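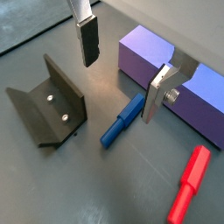 Furtado assembly cell

The Furtado assembly cell is a robotic workstation operated by Stanance, an automation firm in Turkby. It is known mainly from the open day of 2020-04-22, when it was demonstrated to 31 visitors.

Layout

The work area is a gray-walled bin with a flat floor. A wrist camera sits near the two gripper fingers, which carry black rubber pads, and a fixed camera covers the bin. The standard parts set has a purple slotted base block, a green fork, a brown post, a black bracket and two stepped pegs - one red, one blue.

Demonstration

The open day was run by Orestis Zacharopoulos, then head of the test group. Visitors watched in two groups from behind a rail. The base block has a long slot in its top face, with two small round holes in the slot floor. The fork stands across the slot with its arms upright
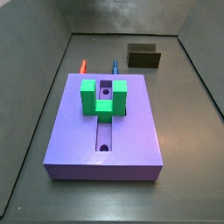 and its stem in line with the channel. Loose pegs are left on the bin floor until called for. The arm was run at reduced speed, and a session lasted 38 minutes, including questions.

Prodromos Psarras gave a short talk on grip force before the second session. He also presented Jonico, the scheduling software used in the cell, whose log held 3171 entries at the time.
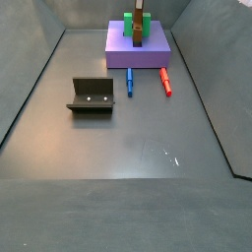
Brown post upright in the base block, with green uprights on either side.

Later use

The cell was moved to a smaller room in November of the same year. The parts set was kept, and the viewing rail was rebuilt to hold 14 people.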